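Nieminen在Sterkcombe启用农田遥感无人机试验场

首批参与农户分布于Sterkcombe与Trokthorpe两地，作物长势地图服务将于三月开放申请

Sterkcombe讯——农业遥感企业Nieminen今日宣布，位于Sterkcombe北郊的无人机试验场正式启用。试验场占地380公顷，包括一条短跑道、两座机库、一间数据处理室和若干块长期观测田，主要用于固定翼无人机自主航线飞行、多光谱成像以及土壤水分反演算法的验证。

公司成立初期以卫星影像分析为主，向种植户提供按周更新的长势地图。卫星影像受云层影响较大，在Sterkcombe一带的春季，连续两周拿不到可用影像的情况并不少见。三年前，公司开始研制自有无人机平台，在卫星数据缺失时补充低空影像，并将两种来源的数据放入同一套模型处理。该平台定名为Moravum。

Moravum为电动固定翼机型，采用弹射起飞、滑跑降落，也可在跑道条件不足时以伞降方式回收。机上搭载五波段多光谱相机和一台热红外相机，航线由地面软件根据地块边界自动生成，飞行中可根据风速变化调整航向和重叠率。单个架次可覆盖300公顷农田，影像在降落后由机库内的工作站完成拼接，当天即可生成植被指数图。

在过去一个生长季的测试中，Moravum共完成2,031个架次，作物包括冬小麦、甜菜、马铃薯和油菜。测试期间，研发团队重点调整了三项内容：低光照条件下的辐射定标、地块边缘的航线转弯方式，以及侧风中的降落控制。其中降落控制软件先后更新六个版本，现行版本已在全部测试机上安装。

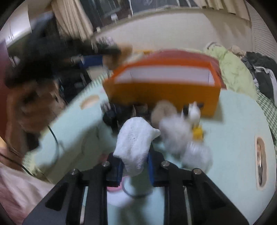

试验场的观测田划分为灌溉区和旱作区，每块田内埋设土壤湿度探头，每小时记录一次数据。地面数据与无人机热红外影像进行比对，用于校正模型对表层含水量的估算。公司表示，这部分数据将在每季结束后整理，并向与其签订合作协议的研究机构开放。

Trokthorpe站点为第二处作业基地，规模较小，不设跑道，使用弹射架和伞降回收。该地以丘陵牧场为主，地块形状不规则，高差较大，航线规划须采用地形跟随模式。Trokthorpe站点目前配备两架Moravum和一辆改装作业车，由Sterkcombe的调度室统一安排飞行计划。

在服务方面，Nieminen将推出面向中小型农场的订阅方案。农户在网页上圈定地块后，可选择每周或每两周一次的飞行频率，报告内容包括长势分级图、疑似缺肥区域、疑似积水区域以及与上一次飞行的差异图。报告可导出为常用农机终端能够读取的格式，供变量施肥和变量喷药使用。现有卫星地图用户可在原账户中直接加购，历史数据予以保留。

截至目前，已有将近3,000块农田在系统中完成边界登记。登记本身不收取费用，也不构成订购。公司将按照地块集中程度安排首批飞行区域，未列入首批的农户会收到邮件通知，并可继续使用卫星地图服务。

在飞行安全方面，所有作业航线均在起飞前提交空域申请，作业高度不超过120米。机上设有电子围栏和失联返航功能，遇到链路中断时，飞机将沿预设路线返回起飞点上空盘旋，等待人工接管或自动开伞。影像中如包含住宅和院落，处理软件会在拼接阶段将地块边界以外的部分裁除，原始文件保存三十天后删除。

试验场还设有一间培训教室，计划在冬季农闲期间开设课程，内容涉及植被指数的读法、处方图制作和常见误判。课程面向订阅用户及农业院校学生，每期两天，上午讲解，下午在观测田实地对照。报名方式将在公司网站另行公布。

下一阶段，研发团队将着手两项工作。一是将杂草识别功能加入甜菜地块的报告，目前该功能仍处于内部测试，识别结果需人工复核。二是延长Moravum在低温条件下的续航时间，新电池舱的保温设计已进入装机阶段，计划在一月进行首轮飞行测试。

作物长势地图服务的申请将于三月开放，服务范围为Sterkcombe和Trokthorpe及两地周边农区。

关于Nieminen
Nieminen是一家农业遥感企业，总部设在Sterkcombe，业务包括卫星影像分析、无人机研制与作业以及农田数据服务。

媒体垂询
Nieminen新闻办公室，Sterkcombe试验场
工作日上午九时至下午五时受理采访及参观申请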